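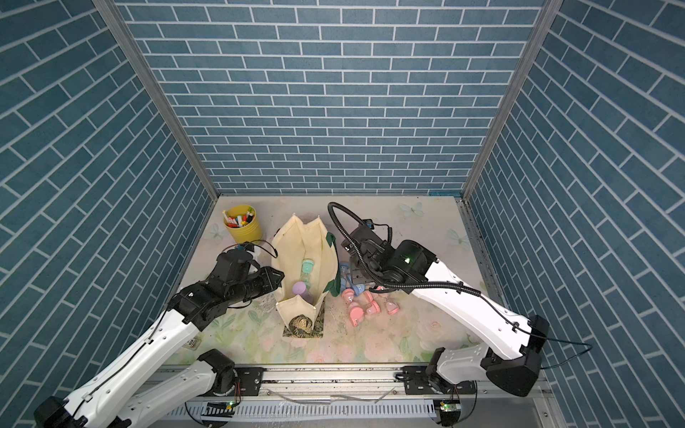

Open tote, bucket of pens and the hourglass toys on the rose mat.

We use cookies to remember your settings. Accept all | Only the needed ones

Skunik Tote (version 3)

A picture set about putting small things away in a soft bag. It has 1252 still pictures of a floor mat, a canvas tote and a changing muddle of toys and odds and ends, with a written label for each picture saying what is in the bag, what is still out, and what is standing up or lying down.

We love this set. It began as a little side job to Skunik Shelf (all boxes and straight edges, very well behaved) and then the bag got hold of us. A box has the same shape in the morning and in the afternoon. A tote slumps, gapes, folds over its own handle and swallows half of whatever you put in it, and every one of those things is a lovely problem for anyone who works with pictures of everyday objects.

Share 14 | Save | Comments 6

What you get

pictures/ holds the stills, one file each.
labels/ holds a plain text file per picture, with the same name as its picture.
splits/ holds the lists for training, checking and testing.
words.txt is the list of object names we use, with the spellings we settled on.
CHANGES.txt says what moved between versions.

The testing list has 301 pictures and the checking list has 200. Everything else is for training. Please keep to the lists if you want to compare your results with other people's, as the testing pictures were chosen to have plenty of awkward bags in them!

The things

The hourglass toys are the stars. They are small, wide at both ends and narrow in the middle, and they come in soft colours: light blue, pink, mint green and lilac. The shape is wonderful for a set like this. Set one on its end and it looks like a tiny stool, lay it on its side and it looks like a bobbin, and from a slant it can be surprisingly hard to say which you are looking at. We label each one as "upright", "on its side" or "can't tell", and we use "can't tell" freely.

The tote is cream canvas with dark green handle straps. When it is lying open you see straight into it, and whatever is inside counts as "in bag" even when you can see the whole of it. Bits of patterned fabric belonging to the bag are labelled as bag.

The woven round is a flat name for a nice object. It has a brown and green pattern a bit like camouflage. We went back and forth over calling it a mat, a coaster or a lid and in the end left it as "woven round" in words.txt. If your own names list has something better, change it with a find and replace; the name is used nowhere else.

The bucket is yellow metal and full of markers and pens with bright caps. It gets one label as a whole, "pen bucket", and the pens inside are not labelled one by one. Several people have asked for the pens to be done separately. We would enjoy having that too, and if you make those labels we will gladly add them with your name for them.

The floor mat is pale cream, printed with roses, green leaves and faint butterflies. We picked a printed mat on purpose. Plain grey backgrounds make life far too easy, and real children's rooms are full of flowers, stripes and cartoon rabbits. The pale pink roses and the pink toys make an especially good pair to try your work on.

How the labels were written

Each picture was labelled once from scratch in Plistix, put aside, and then looked over afresh by someone who had not seen the first label. Where the two readings differed we talked it through and wrote down what we decided, so a lot of the rules below come straight out of those talks.

A thing is "in bag" if it rests on the inside of the canvas. A thing lying on top of a folded handle is "out".

A thing that is half under the bag is "out", with the extra word "hidden" after it.

Printed butterflies are never objects. Neither are printed roses. (We did catch a butterfly labelled as a toy in version 2, and it was a very convincing butterfly.)

Specks and crumbs on the mat are not labelled. They have been left in the pictures as they are, and we like them there. A floor that gets used has bits on it, and a method that falls over at the sight of a few dark specks will not last long in a playroom.

Colours are written in the everyday way: "light blue", "pink", "mint", "lilac". We did not try to measure them. The lilac does lean towards pink or blue in some light, so please don't treat the colour words as exact.

A label, as it looks in the file

in bag: toy mint, toy lilac, woven round
out: toys light blue, toys pink
stays put: pen bucket

The "stays put" line is new in version 3. It is for things that are part of the room and are not meant to go in the bag at all. Before that we had them under "out", and anyone scoring a tidy-up had to take them off by hand, which was a nuisance. Older scripts that only read the first two lines will still work.

Good uses

Saying what has been put away and what hasn't. Finding small things against a busy print. Telling a standing object from a fallen one. Reading the inside of a soft container. We have also heard from a group at Nornesley who use the pictures to write picture-and-word cards for tidying-up games, which we never thought of and which pleased us enormously.

Less good uses

It is one kind of setting with one family of toys, so don't expect it to teach a method about bags in general. Rucksacks, carriers and string bags are all missing. There are no labels for size or weight. The pictures are single stills and come in no order, so you can't use them to work out which thing was packed first, tempting as it is.

Known faults

A small number of "upright" labels are arguable, mostly where a toy leans on the edge of the canvas.

Some labels from the earliest batch say "green" where we would now write "mint". Searching for both will find them all.

The handle straps are sometimes labelled with the bag and sometimes left off. We are working through these and hope to have them matching by June.

If you spot another, please open a note on the Atinga page and give the file name of the picture. Short notes are fine. We read all of them, and half the fixes in version 3 came in that way.

Getting started

Download the folder from Atinga, unpack it, and open a few pictures beside their label files before you write a line of code. It takes the length of a cup of tea and you will pick up the rules far more quickly than by reading them here. After that, splits/ is the place to begin.

Terms

Free to use, change and pass on, for study or for work. Please say that the pictures come from Skunik Tote and give the version you used.

Recent in this collection
Skunik Shelf: boxes, tins and straight edges
Skunik Tote, older versions
Plistix label helper: settings for soft containers
Notes on naming small toys
Printed mats and busy floors: a reading list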